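Povano 2, the motion planner from Hunden, has been running our two-arm cell since February, and I've mostly stopped swearing at it. Setup ate 8 evenings. The manual covers collision margins in one paragraph, then spends a page on changing the theme color.

Planning itself is good. Arms share a small workspace without the long, polite standoffs we got from Bruralness, and replanning is quick enough that I no longer go for coffee.

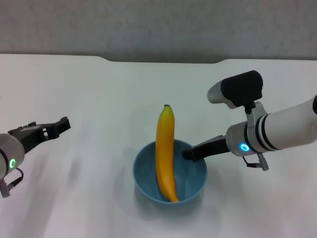 Logging is the weak spot. It keeps 4000 lines, then quietly eats the oldest, usually the ones I wanted. Support says a fix is coming. I'm renewing anyway.

Rajkumari Agarwal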